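Cruise Travel Help Community
Shore Visits and Ports

Overnight call at Grombridge: independent travel to Wedden and the return to the ship

Posted by Dendness

My spouse and I are booked on a sailing that includes an overnight call at Grombridge in March. The ship is scheduled to berth at the container port, and the cruise line describes the call as "Grombridge (for Wedden)." The old city of Wedden is 53 miles inland. The line's own coach excursion allows four hours in the city, and we would prefer a longer visit.

I would be grateful for guidance on three matters. First, may passengers walk from the berth to the port gate, or is a shuttle required? Second, is the public train a dependable means of reaching Wedden and returning the same day? Third, if we choose to spend the night in the city, must the ship be informed in advance? I have read the port information sheet supplied with our tickets, but it addresses organized excursions only.

Posted by Dambrauskienė

I called at Grombridge on a similar itinerary and can respond to each of your points.

Walking inside the container port is not permitted. A shuttle bus operates between the gangway and the main gate, and on our visit it was provided without charge. The first departure was at 7:30 a.m. Passengers should carry their ship card and a government-issued photo identification, as both were inspected at the gate on the way out and again on the way in. Copies of passports were not accepted.

The railroad station is a short taxi ride from the gate. Please agree on the fare before entering the vehicle. Trains to Wedden are frequent in the morning and less so after 6 p.m. Tickets may be purchased from the counter or from machines on the platform, although the machines declined both of my cards. A day return cost 3900 in local currency, and the counter clerk preferred small bills.

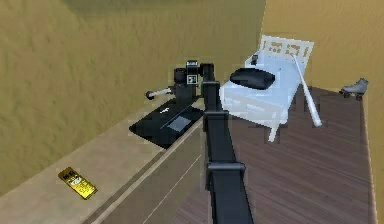

With regard to the overnight stay, passengers are generally permitted to remain ashore during an overnight call. You should nevertheless notify the guest services desk before leaving the ship and provide the name and telephone number of your hotel. Certain lines ask for a signed form. You should also confirm the "all aboard" time for the second day in writing, as the time printed in our daily program differed from the time posted at the gangway. The earlier of the two applied.

Travelers who proceed independently are responsible for rejoining the ship at their own expense should they miss the departure. I would advise taking a train that reaches Grombridge no later than three hours before that time. The shuttle line at the gate was long on the second afternoon, with two excursion coaches arriving together.

Posted by wharfside200

Take the ship's coach. We did and it was fine. Lunch was included but there was not much of it.

Posted by Dendness

I thank both members for their replies. I have written to guest services regarding the form and will use the train in the outward direction. One further point remains open: whether luggage storage is available at Wedden station, and whether it is staffed on a Tuesday evening.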